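The Paterson Ferry: How a River Crossing Came and Went
Local History Project, final report
September 19, 2022

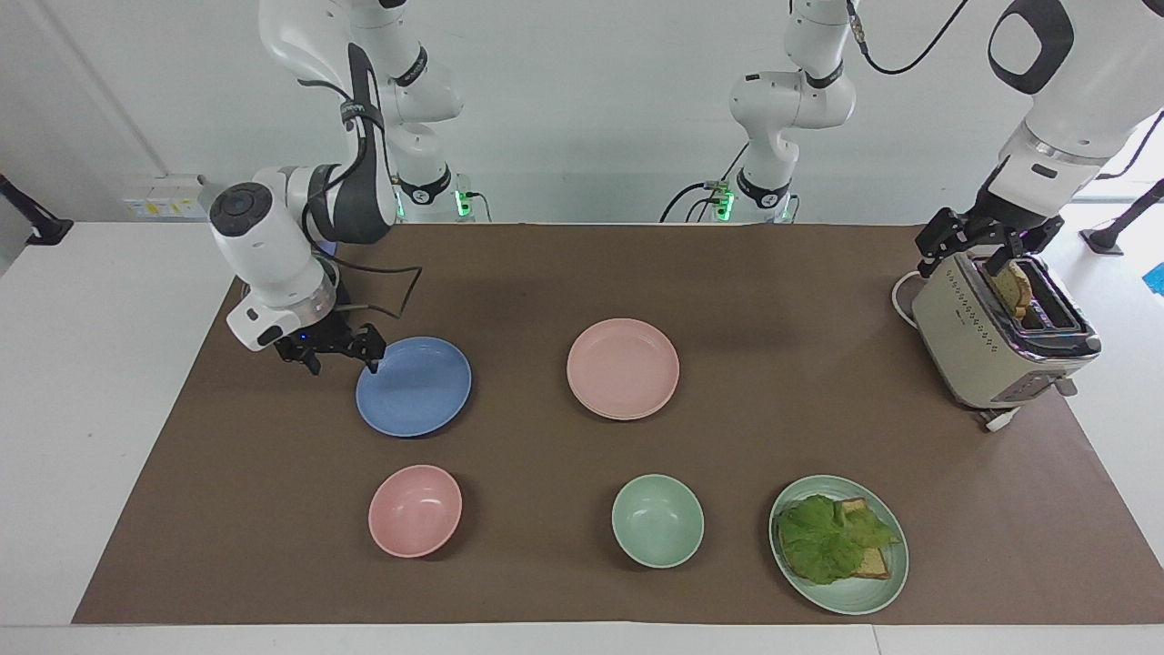 For my project I picked the old cable ferry at Paterson landing. Most people in town drive over the bridge every day and have no idea there was ever a boat. I didn't either until I saw the name Ferry Road on a map and wondered why a road that ends in a paddock was called that.

Question I started with: why did the ferry last so long when everyone wanted a bridge? Second question, added later: what is left of it?

Background

Before the ferry, you crossed the river by rowboat or you waited for low water. Farmers on the Skeltier side had to get cream and grain over to the rail siding, and the nearest proper crossing was a full day there and back with a loaded wagon. Petitions went to the district council more than once. The first two got nowhere.

The third one had 137 signatures. I read the copy in the local history room at the library. Some of the signatures are just an X with a name written beside it in someone else's handwriting. Council voted the money that winter and the ferry was running by July.

How it worked

A flat wooden barge on a steel cable strung from bank to bank. No engine at first. The barge sat at an angle to the current and the river pushed it across, which took me a while to understand — I had to draw it out a few times. When the water was low there wasn't enough push, so the ferryman wound it over by hand with a winch. An engine came later, secondhand, and the council minutes have a lot of complaints about it.

Load limit was two wagons with teams, or 20 sheep to a trip, or later on two cars. Foot passengers went free if a paying vehicle was already going. If not they paid, or waited. One letter to the paper is from a man who waited most of a morning and wanted the whole council to resign.

Tolls never covered costs. In the only year with full accounts the ferry cost 900 pounds to run, and tolls paid for less than half. The rest came out of the rates, which people further from the river did not like at all.

The flood

The big flood took the cable and the barge together. The barge was found downstream at Fastamby, stuck in willows, one side stove in. It was fixed and towed back, but the crossing was closed for 199 days. During that time the school on the far side lost nearly all its students, becuase the families sent them to board in town.

I think this is what got the bridge built in the end. Before the flood, the council letters talk about the bridge as a nice idea for later on. After it the tone is completely different, every letter is about the bridge and who is going to pay.

The bridge

It still took years. Arguments over where to put it. The Skeltier people wanted it at the landing, the shopkeepers wanted it upstream nearer the main street, and upstream won. That is why Ferry Road goes nowhere now. The ferry ran until the bridge opened and then stopped the same week. The barge was sold for timber, the winch was kept by the council and after that there is no record of it.

What is left

I walked down to the landing twice. On the town side there is a concrete block with a rusted iron ring set in it, which I am fairly sure was the cable anchor. The ramp is still there under the grass, you can feel the stones. On the far side I couldn't find anything, but its private land and I only looked from the fence. There is no sign at either end.

Problems with my sources

The council minutes have gaps, including most of the year of the flood. The newspaper is on microfilm and some reels are too faint to read. The two accounts of the opening day disagree about the weather and about who cut the ribbon, so I left that out. I also ran out of time to check the rail records, which might show how much freight came over on the ferry. If I did this again I would start with those.

Sources

Paterson District Council minute books (library copy)
Petition for a crossing at Skeltier, with signatures
Local newspaper on microfilm, selected reels
Parish map showing Ferry Road
Own notes from two visits to the landing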